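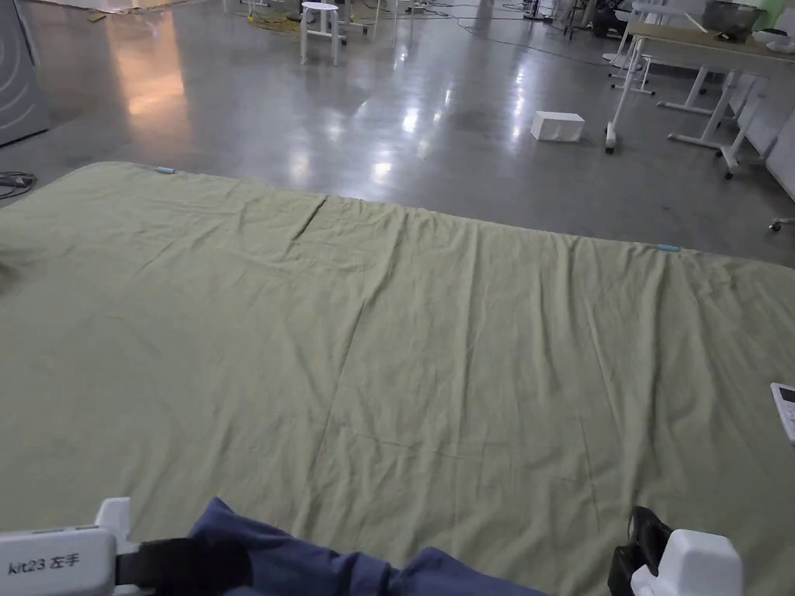 Objet : Re: [table-sidville] Dégustation d'octobre

Bonjour à toutes et à tous,

Le 8 au matin, Abhishek Srivastava écrivait :
> Reste-t-il des places pour l'atelier fromages et cidres ?
> Faut-il apporter ses verres ?

Il reste des places, la salle Grīnberga en compte 60. Les verres sont fournis par la cidrerie Skarnow – gardez le vôtre à table, on ne le change pas entre deux cuvées.

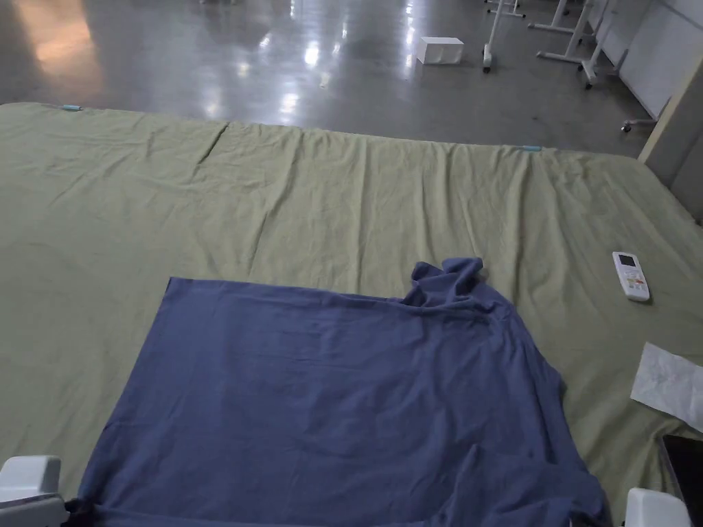
Pour les fromages, Grirkus livre quelque 900 grammes de tomme par tablée, plus un bleu et un chèvre frais. Le pain vient du four de Sidville. Signalez les allergies à l'inscription, en rappelant la référence 3508.
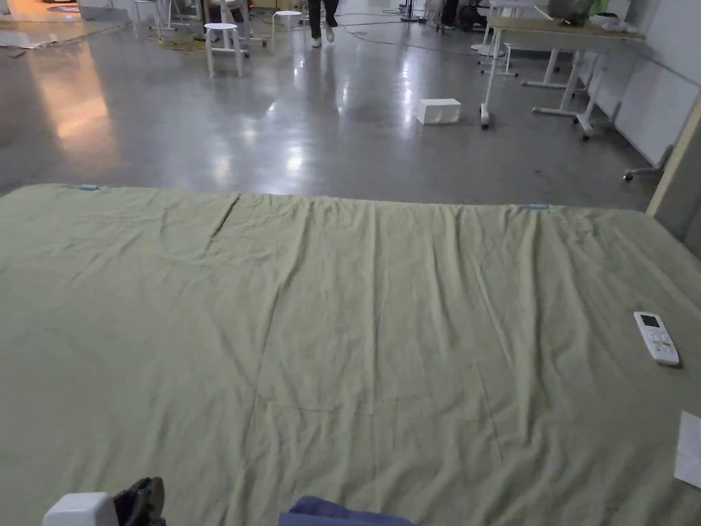

On commence à 18 h 30 par les cidres secs. Le parking de la halle ferme à 22 h, celui de la gare reste ouvert. Pour s'inscrire, réponse à la liste ou message au poste 303.

Bonne journée,
Le secrétariat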